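Teltness open day, anyone else go?

grollness22
Queued 30 minutes for the Skumik demo. The star was a picture frame.

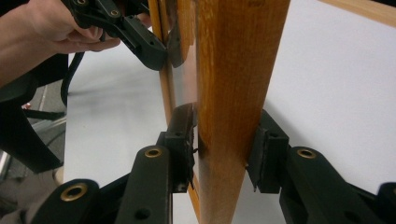
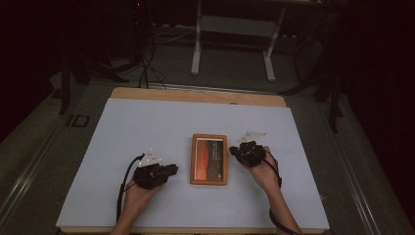

Orange frame, black grippers, human hands on the grippers.

eze_44
So the robot bit is a person?

grollness22
For now. They do it 150 times and the robot learns from that, supposedly.

mothballed
I'd call that a hobby. The tea was good though.

eze_44
Disagree, best stand there. Tea was grim.

6 replies · 2 shares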